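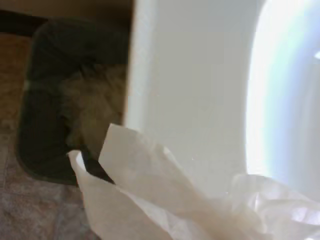
3 min read

4.2 Collecting the bathroom demos

We taught the tidy-up task both ways in the Tostville bathroom, and I did most of the driving myself. Hand-guiding came first: I grabbed the wrist and walked the arm through 30 runs. Then I moved to the remote setup and recorded 200 more, watching mainly the wrist view (Figure 3a). Paper is a pain to teach with! It folds differently every time, and from the wrist the finger hides a good part of the bin, so I kept checking the side camera (Figure 3b) before letting go.
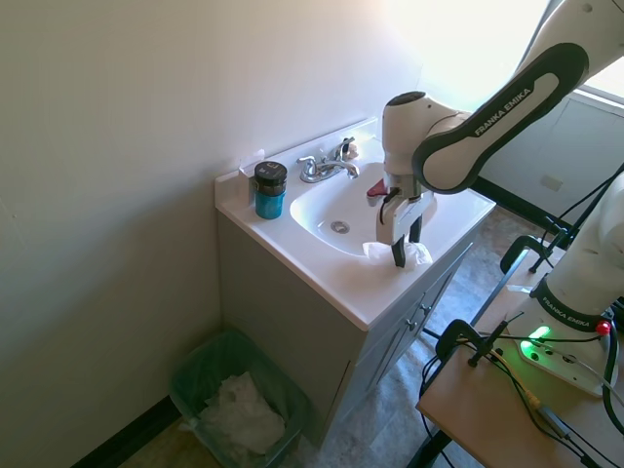
Figure 3. Tissue task at the vanity. (a) Wrist view, paper at the finger, bin behind. (b) Side view, gripper at the front rim of the basin.

My remote runs were slower but smoother – the hand-guided ones have little jerks wherever I changed my grip. We kept both sets and trained Lodhi on the mix, as described in Section 4.3.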